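이 저장소에는 소리가 들어 있습니다. 정확히는 동네 철물점과 창고와 부엌에서 나는 금속 소리를 글로 적은 것, 그러니까 의성어 말뭉치입니다. 녹음 파일은 없습니다. 녹음을 기대하고 오신 분은 조용히 탭을 닫으셔도 됩니다. 매달 몇 분씩 그렇게 하십니다.

# 쨍그랑 말뭉치 (프로젝트명 Cikance)

한국어 화자가 금속 소리를 듣고 적은 의성어 342개와, 그 표기를 둘러싼 긴 말다툼의 기록입니다. 말다툼 쪽이 용량이 더 큽니다.

## 왜 만들었나

사전에는 "땡그랑"과 "뗑그렁"이 다 있습니다. 둘의 차이를 물으면 대개 모음이 크고 작다는 대답이 돌아옵니다. 그러면 함석 양동이를 시멘트 바닥에 떨어뜨렸을 때는 어느 쪽이냐고 다시 물으면, 사람들이 갑자기 바빠집니다.

처음에는 번역 작업용 메모였습니다. Henrike Hellwig가 독일어 소설의 대장간 장면을 옮기다가 같은 망치질에 "땅", "깡", "텅"을 번갈아 썼고, 교정지에 물음표가 잔뜩 붙어 돌아왔습니다. 물음표를 붙인 사람이 Lakshmi Rao입니다. 두 사람은 그 장면의 표기를 끝내 합의하지 못했고, 책은 그냥 나왔고, 이 저장소가 남았습니다.

## 구성

```
cikance/
├── words.csv # 의성어 본체
├── contexts.csv # 예문 500개
├── disputes/ # 합의되지 않은 표기
└── prorstead.md # 표기 지침
```

`words.csv`의 열은 다음과 같습니다.

| 열 | 내용 | 비고 |
|---|---|---|
| `form` | 표기형 | 띄어쓰기 없음 |
| `base` | 기본형 | "쨍그랑쨍그랑"이면 "쨍그랑" |
| `vowel` | 양성 / 음성 / 모름 | "모름"이 생각보다 많습니다 |
| `onset` | 예사 / 된 / 거센 / 없음 | "없음"은 첫소리가 모음이나 울림소리인 경우 |
| `source` | 함석, 놋쇠, 무쇠 등 | 제보자의 말 그대로 |
| `action` | 떨어짐, 부딪힘, 긁힘, 흔들림 | 겹치면 쉼표로 구분 |
| `quarrel` | 0 또는 1 | 1이면 `disputes/`를 볼 것 |

`quarrel` 값이 1인 항목은 139개입니다. 이 숫자를 줄이는 것이 지난 판의 목표였고, 줄지 않았습니다.

## 수집 방법

제보자에게 소리가 나는 상황을 한 줄로 적어 주고, 떠오르는 표기를 쓰게 했습니다. 보기는 주지 않았습니다. 시범 수집에서 보기를 줬더니 다들 첫 번째 것을 골랐고, 그 결과 세상의 모든 금속이 "땡" 소리를 내게 되었기 때문입니다.

예문은 Standberg라는 동인지의 지난 호와 제보자들이 직접 쓴 문장에서 가져왔습니다. 동인지 쪽은 필자들에게 사용 허락을 받았습니다. 한 분은 허락하면서 자기 문장을 고쳐 보냈는데, 고친 문장에는 의성어가 없었습니다. 그 문장은 뺐습니다.

중복 표기는 합쳤습니다. 다만 느낌표가 붙은 것과 안 붙은 것은 한동안 따로 두었다가, 2판에서 합쳤습니다. 느낌표를 지지하던 분들께는 유감입니다.

## 표기 지침 요약

전체는 `prorstead.md`에 있습니다. 파일 이름이 왜 이런지는 묻지 말아 주세요. 바꾸면 스크립트가 깨집니다.

- 첩어는 붙여 씁니다. "덜컹 덜컹"은 "덜컹덜컹"으로 고쳐 넣었습니다.
- 길게 늘인 소리("쨔아앙")는 `form`에 그대로 두고 `base`에서 줄였습니다.
- "-거리다", "-대다"가 붙은 형태는 동사이므로 싣지 않습니다. 예문에는 나옵니다.
- 사전에 없다는 이유로 지우지 않습니다. "끼그덩"도 살아남았습니다.
- 맞춤법 검사기의 의견은 참고만 합니다. 검사기는 "끼그덩"을 세 번이나 "끼니"로 고치자고 했습니다.

## 알려진 문제

제보자가 대부분 수도권 화자입니다. 경상 방언 쪽 표기가 얼마 있긴 한데, 운율을 적을 방법을 정하지 못해서 그냥 글자만 남았습니다.

`source` 열은 통일되어 있지 않습니다. "함석", "양철", "깡통 같은 것"이 모두 나옵니다. 합치자는 제안이 있었지만 "깡통 같은 것"을 어디에 넣을지에서 멈췄습니다. 특히 얇은 판금으로 만든 통은 긁을 때와 부딪힐 때의 표기가 크게 갈립니다. 같은 통을 두고 "텅"과 "챙"이 한 사람 입에서 나오기도 합니다.

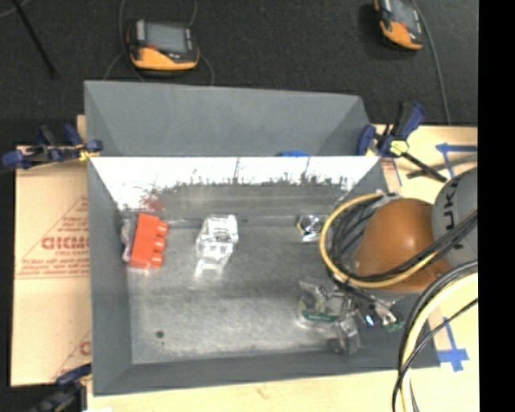
**"텅"과 "텅텅"은 별개의 항목인가요?**

별개의 행이지만 `base`는 둘 다 "텅"입니다. 빈도를 셀 때 하나로 묶고 싶으면 `base`를 기준으로 세시면 됩니다. 속이 비었다는 뜻의 부사 "텅"은 소리가 아니어서 싣지 않았는데, 예문 몇 줄에서는 어느 쪽인지 저희도 자신이 없습니다. 그런 줄은 `contexts.csv`의 `note` 열에 "애매"라고 적어 두었습니다.

## 읽어 들이기

```python
import pandas as pd
w = pd.read_csv("words.csv", encoding="utf-8")
calm = w[w["quarrel"] == 0]
```

엑셀로 바로 열면 한글이 깨질 수 있습니다. 깨진 글자도 얼핏 금속 소리처럼 보이지만 말뭉치에 포함되지 않습니다.

## 기여

새 표기는 이슈로 올려 주세요. 제목에 표기형, 본문에 상황 한 줄이면 됩니다. 기존 표기에 이의가 있으면 `disputes/`에 파일을 하나 만들고 근거를 적어 주세요. "제 귀에는 그렇게 안 들려요"도 근거로 받습니다. 그걸 막았으면 폴더가 비었을 겁니다.

검토는 Lakshmi가 먼저 하고 Henrike가 나중에 합니다. 순서를 바꿔 본 적이 있는데 11월 한 달이 사라졌습니다.

## 사용 조건

출처를 밝히면 자유롭게 쓰셔도 됩니다. 예문은 연구와 교육 목적에 한합니다. 스크립트 중 정렬 부분은 Lanz라는 예전 도구에서 가져왔고, 해당 파일 첫머리에 따로 표시해 두었습니다. 오탈자 제보는 이슈로 받습니다. 단, "쨔아앙"은 오탈자가 아닙니다.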